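Court open day at Dawber

I'd been meaning to get to a courthouse open day for years, and on 6 April 2025 I finally made it to the one at Dawber. What a great way to spend a Sunday! Doors opened at 10 and the line already ran past the bike racks.

We were split into groups of 14 and sent down to the holding cells first. They're smaller than you'd think, painted a sort of mustard colour, and the sergeant on duty let the kids try the intercom (they would not stop). After that came the charge counter, where he walked us through what happens between an arrest and a first appearance — fingerprints, property bag, phone call, paperwork and then a lot more paperwork. 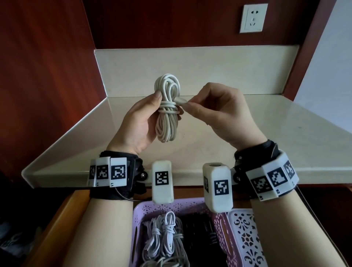
Kristine Samonte asked whether somebody picked up on a Friday night really has to wait until Monday to see a magistrate. The sergeant told her no, there's a weekend list by video link, and he'd had 12 people on it one Saturday in February.

The mock trial in Courtroom 2 was my favourite part. A man was accused of stealing a ride-on mower from the Olomow depot and driving it home along the highway, and the whole public gallery got to be the jury. We argued like mad and let him off! My neighbour on the bench is still cross about it.

Parking is tight, so take the 104 bus and get off at Skimik Street. The cafe across the road, Mellow, does a very good cheese scone.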